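FOR IMMEDIATE RELEASE

Histach opens its doors: come see the robot cell at work, on screen and off

McAlister, February 2019 - Histach will hold its second public demonstration of the Cullier picking cell at the McAlister building. Free, no sign-up for individuals, groups please write ahead. Doors at the side entrance, not the front, the front is still being worked on.

Last time the line went down the stairs. 434 visitors, a lot more than we had chairs for. So a bigger room this year and two demo slots in place of one.

What's on

Short welcome by Gun-woo So, who runs the Cullier project. Then straight to the cell. The arm picks up blocks, sets them down, picks them up again. Visitors can move the blocks between runs and see how it copes. Some runs will fail. Staff will talk through why, which last year was the part people asked the most questions about.

Next door, the simulation room. Everything the arm does in the cell gets tried on a computer first, and the big screen will show those runs as they happen. Lizeth Salazar and Zane Dzene will be at the keyboards. Bring questions, they like the hard ones.

"People come in expecting a robot and then they spend half an hour in front of the simulator," said Salazar. "You can change one thing, the lighting say, or where the block starts out, and run it over. Try that 100 times with a real arm and you've used up your whole day."

New this year is a hands-on table for younger visitors, run by Sigita Pärn. Kids steer a small two-finger gripper with a joystick. Adults allowed if there's no line. Pärn has also put together a printed guide to the vocabulary, four pages, easy reading, copies at the door til they run out.

About the blocks

Cullier works with plain marked blocks on purpose. A black square on a flat face gives the software something with hard corners to look for, and the team can check quickly if it found the right spot. Shadows are the headache. The fingers come in close, light gets blocked, and the face of a block can go from bright to dark right where the marking is. A good part of the past year went into that. The simulated runs now include shadows on every pick, after the early ones with flat light turned out to be far too easy. 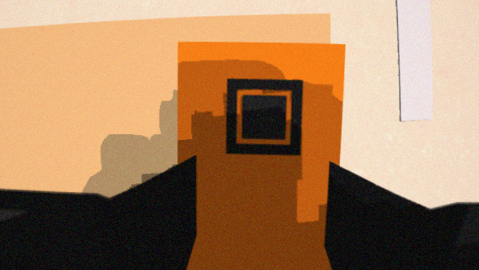

The team has 527 simulated grasp attempts lined up for the demonstration, queued so that there's always something running when a group walks in. Results go up on a board in the hallway, good and bad. Yung-ching Man will give a short talk on what carries over from the simulator to the cell and what does'nt, once in each slot, about 20 minutes with questions.

"We used to show only the clean runs," said Man. "It made for a dull visit. Now you get the lot."

Practical

Parking behind the building, limited. Elevator to all floors. Strollers fine in the simulation room, please leave them outside the cell as the aisle is narrow. Closed shoes near the arm. Photos OK, no flash while the cell is running, it upsets the cameras. Coffee and rolls from Morketti in the lobby, cash only.

School groups: a separate morning is planned for July, details to follow. Teachers who wrote to us after last year are already on the list and dont need to write again.

Press

Reporters are welcome at both slots and can have time in the cell with the team before doors open. Ask for Lizeth Salazar at the Histach front desk. Stills and short clips from the simulator available on request.

###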